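Sevside Neighbors Newsletter
10 October 2022

From My Kitchen to Yours: A Year With a Butcher-Block Counter
by Fadime Polat

A few of you stopped me at the plant swap to ask how the counter was doing, and I said I'd write something up, so here I am with my coffee and a free morning, writing it up!

For anyone who missed last fall's saga, I ripped out the old speckled laminate (goodbye, burn mark shaped like Florida) and put in butcher block. I'd wanted it ever since I rented a place on Gebremichael Street with a chunk of it next to the stove. It was ugly and stained and I loved rolling dough on it. When we bought over here I told everybody who'd listen that one day I'd have a whole counter of it, and then I spent years doing nothing about it, as you do.

What finally got me moving was Mehwish Minhas, two doors down, who was redoing her kitchen and had ordered more wood than she could use. She offered me the leftover length for less than she paid. I had set aside $800 for the whole project and I came in under it, though I'm not counting the sander, which I've decided is a gift to myself and doesn't count.

OK. The finish. This is what most people ask about, and I have feelings.

I started out with plain mineral oil, the food-safe kind from the drugstore. You pour it on, rub it in with an old T-shirt, leave it overnight, wipe off what's left. Then you do it again. And again. My first month with that counter I swear I smelled faintly of oil at work. The wood drank it up like it had been in the desert, and the color got so much warmer and deeper, and I'd come down in the morning just to look at it. My husband thought I was losing it a little.

The trouble with mineral oil is that it doesn't last. Around the sink especially, I'd have water beading up nicely one week and soaking in the next. So I moved on to a board cream, which is mineral oil with beeswax in it, and that was a big step up. It goes on like lotion. I bought a tin at Flillell (the hardware store by the bus loop, ask for Ming-te, he'll talk your ear off in the best way) and it has held out for months because you need so little at a time.

Some people go with a hard finish, something that cures and sits there like a shell. I thought hard about it. If you have small kids or you're the kind of person who leaves wet sponges around, it may be the better way to go. But then you really shouldn't cut on it, and if it chips you've got a bigger job ahead of you. I wanted to be able to fix things myself in an afternoon with my radio on.

Speaking of fixing things. I've had 3 real disasters so far and I'll confess all of them.

The first was a black ring. I set a cast iron pan down damp, went to bed, and in the morning there it was, dark as ink. I nearly cried. Apparently iron and water and the tannins in wood get together and make that stain, and scrubbing does nothing at all. I tried lemon juice and salt, which took it from black to gray, and then I sanded the rest. If you look for it you can still find it. I put the toaster there.

The second was turmeric. I have nothing helpful to say about turmeric. Laiba Gilani told me to leave it alone and let the sun do it, and I thought she was being kind, but that spot is next to the window and by summer it had pretty much faded away! So there you go. Sunshine. Thank you, Laiba.

The third was entirely my own doing. I got impatient with a rough patch by the dishwasher and went at it with 60 grit paper, which is what you'd use to take paint off a barn door. I had scratches going every which way, and I had to work back up through the finer papers for an entire evening to get rid of them. Start finer than you think you need. Go with the grain. Vacuum between papers, because one stray bit of coarse grit will drag a line right through your nice smooth surface, and you won't see it until the oil goes on, at which point it will be all you see.

That patch by the dishwasher, by the way, comes from the steam. Mine had no barrier under the edge, and every time I cracked the door open after a cycle all that hot wet air went straight up into the underside. If you're putting in a new counter, oil the bottom too. I know, it's boring, it's awkward, you'll never see it. I did the top four times before I did the bottom once, and then I had to lie on the kitchen floor with a rag dripping oil onto my glasses. Do it before the thing is installed, please, for both of us.

The other thing I got wrong was screwing it down too tight. Wood moves! It swells up a bit in our sticky summers and shrinks back when the heat comes on, and if you pin it in place it'll find a way to move anyway, usually by cracking. Yu-ting Lau came over to borrow my cake carrier, looked underneath (she's a looker-underneath sort of person) and told me to swap my snug little holes for slots so the screws could slide. It took us less than an hour with her drill. She did keep the cake carrier until Easter, but I'd say I still came out ahead.

So how much work is it, really? I wipe it down after dinner with a cloth and a drop of dish soap, and I dry it. That's every day. Once a month I put some cream on, more often by the sink. In a dry spell in winter I'll go over it an extra time, and I already have it on my calendar for December before the relatives descend, as I'd like it looking its best when my sister-in-law leans on it and says something about granite.

A word on what to buy. I got very confused by the names at first. What most of us call butcher block is usually edge grain, meaning long narrow strips of wood glued side by side so you see their edges running the length of the top. End grain is the checkerboard kind, where the ends of the pieces face up. End grain is gentler on your knives and costs a lot more, and it drinks even more oil. For a counter I'd go with edge grain every time. It's steady, it's strong, and you can get it in lengths that'll do a whole wall. People use it for desks and shop benches as well, and once you start noticing it you see it all over.

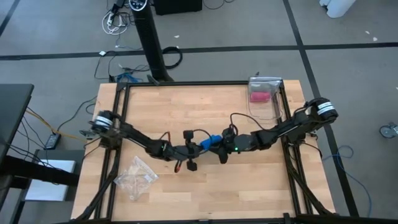

Butcher block on the job: a light wooden workbench top made from narrow strips.

As for the kind of wood, maple is the classic. It's hard and pale and has hardly any pattern to it, which makes for a calm-looking kitchen if you've got busy tile like mine. Birch is cheaper and a bit softer. Walnut is gorgeous and hides a multitude of sins (see: black ring), but the price made me sit down. Oak has big open pores that love to collect flour, so I'd skip it if you bake. Mehwish's leftovers were maple, so the decision was made for me, and I've been happy with it.

If you want to try before you commit, start with a cutting board or a little rolling cart. You'll find out fast whether you're the sort who enjoys rubbing oil into wood or the sort who'll resent every minute of it. Either is fine! My mother would rather scrub a bathtub.

Things I'd put on your list if you're doing it: clean cotton rags, fine sandpaper in a few grades, mineral oil, a tin of board cream, and a bench scraper for getting dried dough off without gouging. One warning about rags. Mineral oil rags are no big deal, but if you use a drying oil like linseed or tung, lay the rags out flat outside until they're stiff and dry. Don't ball them up in the trash. They can heat up all on their own and catch fire, and I'm dead serious about that one.

I have half a bottle of oil, plenty of cut-up T-shirts, and a piece of maple offcut that's a good size for a cheese board if somebody wants to sand it. First person to knock gets it. The sander can be borrowed too, as long as it comes home faster than my cake carrier did.

Next month I'm hoping to get Yu-ting to write about her window screens. If you've got a house project you'd like to brag or complain about, drop a note in my mailbox, the green one with the dent.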